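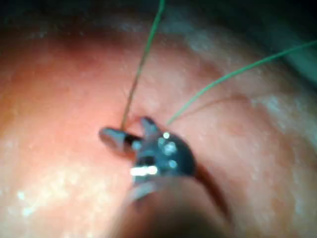 Fluson Support: Thanks for getting in touch. Before we book anyone out, could you tell us whether the pressure drops when the heating is off as well, or only when it has been running? Please also confirm whether the filling loop is fully closed.

Ticket 3701
Opened 2026-02-09
Product: Fluson combi boiler, with Trokham room thermostat
Status: Closed by customer

Hello, and thank you for the quick reply! I'll answer as best I can, but bear with me, I'm no plumber and I've had to look up half the words.

The pressure drops both ways, heating on or off. I top it up to where the needle sits nicely in the green, go to bed, and by breakfast it's down in the red with the fault light flashing and no hot water. The filling loop is closed as far as I can tell. Both taps are at right angles to the pipe and I've given them a good push to be sure. I also wiped round them with kitchen roll and it came away dry.

A bit of history, in case it matters. The boiler went in before Christmas, in December, and it was Ninov Heating that fitted it. They were lovely and tidy and I've no complaints about the work. It ran perfectly for weeks. Then I had the bathroom radiator off the wall to decorate behind it (my own doing, I admit), put it back, bled it, and felt very pleased with myself. I can't swear the trouble began that same day, but it was near enough.

Update, same evening

Right, I've been round the whole house with a torch. Every radiator valve, top and bottom, with a square of toilet paper held against each one. Dry, dry, dry, apart from the bathroom, where the paper came away ever so slightly grey on one side. I couldn't decide whether that was water or just dust! So I've put a saucer underneath and I'll look in the morning.

I also went outside in my slippers to look at the little copper pipe that comes through the wall behind the boiler, as your help page suggests. No drips that I could see, though it was drizzling, so the whole wall was wet and I'm not sure I'd have known. I've tied a freezer bag over the end with an elastic band. 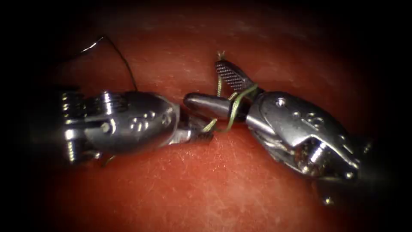 Next morning the freezer bag was bone dry, so I think we can let the relief valve off the hook. The saucer was dry too, which was annoying. Pressure down again all the same. I waited around 12 hours between readings and wrote the numbers on the back of the Conceição Tiles invoice that lives on the fridge, and I'll type them up if you want them, but they go steadily down and that's the long and short of it.

The Trokham thermostat, by the way, is behaving itself. I know it can't make water disappear, but I mention it because your form asked about controls. It did lose its connection once, and came back when I changed the two batteries.

Fluson Support: The dry bag is useful, thank you. A very small leak can evaporate off a warm pipe before it reaches a saucer. Please check the bathroom radiator again while it is hot, looking for green or white crust on the nut where the valve joins the radiator.

Well, there it was. A crusty white ring on the left-hand nut, right round the back where I'd never have looked. I had to lie on the bath mat with my phone to get an eye on it. I let everything cool, held the valve body with one spanner so it wouldn't twist and nipped the nut up with the other, maybe a quarter turn. Then I cleaned off the crust, topped up the system and bled the landing radiator, which was gurgling.

Final update

It's been a few days now and the needle has stayed put! I'm not 100 per cent sure the nut was the whole story, but the hot water's been on every morning and the fault light has stayed off. I'd put the saucer away and then got it out again, just for peace of mind. Happy for you to close this. If it drops again I'll get Ninov to come and redo the joint properly, and I'll quote this ticket so they can see what's been tried.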